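Larau's Huanca project has a target of 900 demonstrations for a single task, and the task is moving breakfast. I spoke with the person who runs the collection, who asked to be identified only by job title and then admitted that the job title changes depending on which grant is paying. We settled on "the lead."

The building used to belong to a flooring distributor, and the sign is still up. Inside there is coffee, of a kind, and there is the table.
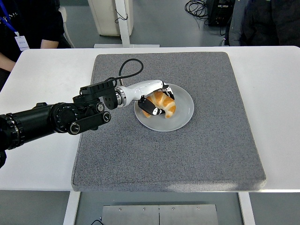
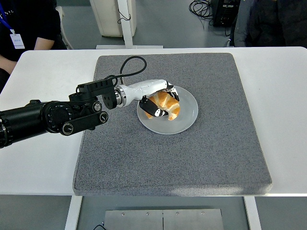 The lead came to this line of work from warehouse software, where the robots were fast, blind and bolted down, and where a crate was a crate. "In warehouses you could write the thing down," the lead told me. "Lift here, drop there, go home. Then I came here and the first meeting was an hour on how you pick up something that flakes." The Huanca system is given no rules about pastry. It gets examples, each one a recording of the arm being guided through the job by a human operator, and it is expected to work out the rest. So a croissant goes on a round plate, the plate goes on a gray felt mat, and the hand closes on it. Then there is another recording, and another after that.

I asked why a croissant. I had been hoping for something about geometry.

"We had a spreadsheet," the lead said. "Objects down the side, properties across the top. Curved, ridged, lopsided, you can't grab it the same way if you turn it a little. The croissant won. Second place was a pinecone, and I had to think about which one I wanted to explain to visitors."

There is some geometry in it after all. A block has flat sides and forgives a lazy approach. A crescent has an inside and an outside, and two fingers that meet happily across the middle may meet badly near a tip. The lead wants the recordings to include the full range of reasonable grips, and also a good number of awkward ones that the operator then rescues. The rescues are worth more than the clean runs, in the lead's opinion, and they are much harder to get.

"People are proud," the lead said. "You tell an operator to start from a bad position and fix it, and they start from a slightly less good position and fix it beautifully. I've got one who apologizes to the arm."

The first batch, 300 demonstrations, was finished in June and taught everyone a lesson in neatness. The operators had been putting the plate back in exactly the same spot every time, with the care of people setting a table for their in-laws. The system learned that spot. Move the plate a hand's width and it reached, with total confidence, for the place where breakfast had been.

"It was very sure of itself," the lead said. "I've worked with consultants like that."

So now there is a placement list. A script called Velwood spits out where the plate should go and how the croissant should be turned on it, and the operator is meant to obey. Velwood has no taste. It will ask for positions that look wrong, and it will ask for nearly the same position twice running, and both requests upset people. The lead has stopped defending it at meetings and now just reads out the next line.

Sessions are kept to 6 operators in rotation, each with a style that the lead claims to recognize from the recordings alone. One comes in high and descends like an elevator. One hesitates above the plate, always, for a beat. I wondered whether the system would pick up the hesitation too.

"Oh, it did," the lead said. "After the first batch it paused before every grasp. A visitor told us how thoughtful it looked. I said thank you."

Fixing the pause meant having more people do it more ways, which is the answer to most questions I put to the lead that afternoon. Variation costs time. A session that follows the list closely produces fewer recordings than one where everybody falls into a groove, and the people who pay for Huanca like to see a number going up. The number on the wall the day I visited was 600, written in marker. Under it somebody had added the word "still."

I asked about the recordings that get thrown out. The lead throws out fewer than before. In the early weeks anything with a fumble was deleted on the spot, which left a very tidy collection in which nothing ever slipped. Now a slip stays in if the operator recovers from it, and gets tagged. The tags are their own headache. Two reviewers watching the same grasp will call it "firm" and "crushing," and the lead has given up on adjectives and gone to a short list of yes-or-no questions.

"Did it leave the plate. Did it come back to the plate. Would you still eat it," the lead said, counting on three fingers. "The last one we had to drop. There was one reviewer who would always still eat it."

A second site, Mornus, is due to repeat the work with its own table and its own operators, and the lead is looking forward to that with something short of joy. Different light, different habits, a different idea of what counts as the middle of a plate. If the system trained at Larau can manage over there, it has learned something about croissants. If it can't, it has learned something about Larau.

I asked which the lead was expecting, and got a long look at the marker board.

"Ask me at 900," the lead said, and went to find out what Velwood wanted next.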